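Kidus Alemneh and Ayantu Araya
December
Shares 5 | Comments 2

3. Household Textiles and the Working Life of Cloth

3.1 Background to the household study

Most records of cloth in the district of Gremunach deal with selling. Market books list bolts, prices and buyers, and they stop at the point where the cloth leaves the stall. What happened to it in the home is harder to follow. Tsegaye's earlier survey of Skanton dealt with this gap by asking families how long they kept their table linen, but her questions covered bought goods only. Cloth that was cut down from something else did not appear in her tables.

Our study took the reused pieces as its main subject. We held long interviews with the older members of households in Gremunach and in the smaller settlement of Wubshet. Each interview took place at home, usually in the kitchen, and the person was asked to bring out any cloth still in use and to say what it had been before.

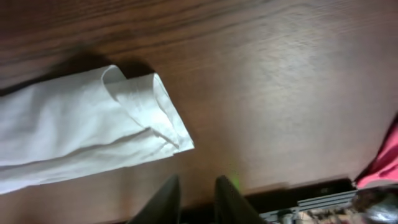

The answers fell into a fairly steady order. A sheet that wore thin in the middle was cut lengthwise and sewn with the outer edges joined, which gave it a second life on a bed. When that wore out, the better parts became towels or table cloths. The remaining parts were torn into cleaning rags. People in both places described this order in nearly the same words, and many used the same local term, "the third hem," for the last stage at which a piece was still worth sewing.

The two places differed on who did the cutting. In Gremunach it was often left to the oldest woman in the house, and several people remembered being scolded for using scissors on a sheet without asking. In Wubshet the work was shared. Mulugeta Derese, who grew up there, recalled his father hemming towels in the evening while the radio was on.

3.2 Washing and wear

Washing did more damage than use. Before piped water reached Wubshet, white cloth was boiled and then beaten on a board, and the hems usually failed first. Colored cloth was washed separately in cool water and lasted longer, although it was handled more roughly in daily work. People who had done both kinds of washing were clear on this point.

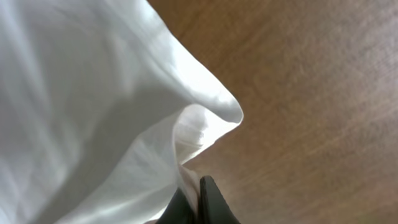
Bleach came later and was not trusted at first. Some households kept it for stains and went on boiling everything else. Others gave up boiling within a year and found that their towels went thin without going gray, so that a piece could look new and still tear in the hand. One woman in Gremunach tested her linen by holding it up to the window and pulling gently at the corners. Anything that gave was moved to the rag basket the same day.

The Anby laundry, which opened near the Skanton road, took in sheets and work clothes from both places. Its surviving ledger has 3,000 entries. Sheets make up the largest group, followed by shirts. Towels are almost absent, which agrees with what we were told: small pieces were washed at home even by families who sent out the rest.
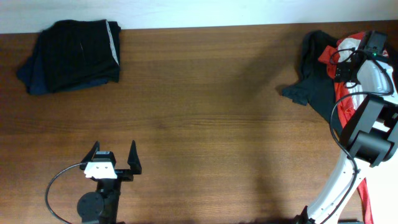

Folding also came up more often than we had expected. Adebayo Odukoya has argued that folding habits pass down within families more reliably than sewing habits, and our interviews give this some support. Sisters who no longer mended in the same way still folded in thirds, with the hem turned inside. We also compared the stages of reuse reported in each settlement, grouped by the age of the speaker. Younger speakers named fewer stages, and 2 of them named only the rag.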